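Home | Articles | Methods | Data | Contact
Shares 2 | Comments 2

4. Open-Day Demonstration

4.1 Setting and procedure

The system was shown to outside visitors during an open day at the Tamoldale site on December 14, 2023. The demonstration ran entirely in simulation, on the Zomar environment described in Section 3, with the control policy trained on the Nisden task set. No weights were changed between the last internal test in November and the visit. Visitors watched two displays: one with the full room model and one with the view from just behind the gripper palm. The second display is the view that the policy receives as input.

Each run began with the arm in a random start pose above one of the kitchen surfaces. The visitor chose a target from a printed list, and the operator entered it as a text command. Runs were stopped at success, at contact with a surface above the force limit, or at the time limit. A total of 1,371 runs were logged, including those started automatically while no visitor was at the desk. Of these, 1,269 ended in success under the criterion of Section 3.4.

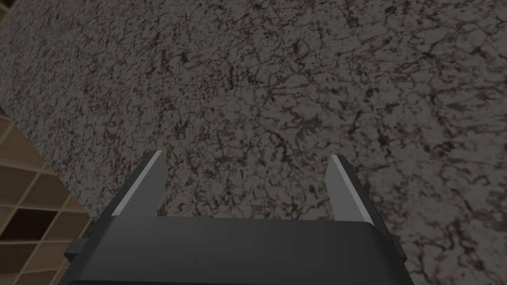
Reading time: 9 min

Figure 4. Simulated view from behind the gripper palm, fingers open over a speckled stone countertop. Part of a tan lattice shelf is visible at lower left.

Views of the kind in Figure 4 were the hardest for the policy. With no object on the visible part of the counter, the input holds little that can fix the position of the arm apart from the counter edge and the shelf beside it. The stone texture is dense and irregular, and it gives many weak matches between one view and the next. Following Nowakowski, we call such views "low-anchor" and report them separately in Table 3.

4.2 Observations

Most failed runs were time-outs. In these, the arm moved back and forth over the counter without settling on a direction of search. Contact stops were less common and occurred mainly near counter edges, where the depth estimate was least stable.

Visitors often asked for a target again after a time-out. These repeats were logged as new runs and are included in the totals above. They are left out of the comparison in Section 5, where each start pose is used only once.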